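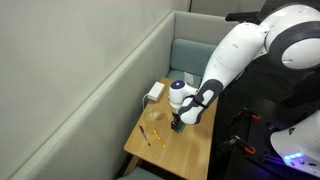
Trultell Relocation Planner

Moving house for a new job, or taking the old job with you to somewhere cheaper, is a lovely idea until you sit down at the kitchen table and try to work out what it will cost. The Trultell Relocation Planner is a printed workbook with a matching spreadsheet, and it was put together for people who have had an offer from a town or an employer and would like to know, before they say yes, whether the sums add up.

There are 60 pages in the book, spiral bound so it lies flat. The first part deals with your money as it stands now: rent or mortgage, council tax, travel, childcare, the gym you keep meaning to cancel. The middle part asks the same things again for the place you have in mind, and leaves room for two more towns in case you are still torn (most of our customers are, and there's no hurry). The last part is for the move itself, with pages for van quotes, deposits, post redirection and those odd few weeks when you seem to be paying for two homes at once.

Tuncay Soylu wrote the first version after moving his own family and finding, rather late, that the grant he had been promised was paid in stages and counted as income. So there is a whole chapter on grants and incentives, with questions to put to whoever is offering one: when is it paid, how long must you stay, and what happens if you change employer halfway through?

The spreadsheet opens in any of the usual programs and does the adding up for you. Change your salary or your rent and the monthly figure changes with it. Please do save a clean copy first!

Details
Format: A4 workbook plus spreadsheet download
Pages: 60
Price: £29, postage included within the UK
Paper: Grarine recycled, takes pencil and ballpoint nicely
Sold by: Trultell

The planner is a help with budgeting and isn't tax advice, so do speak to an accountant if your situation is complicated. Unmarked copies can be returned for a refund, less the cost of the download if you have used it.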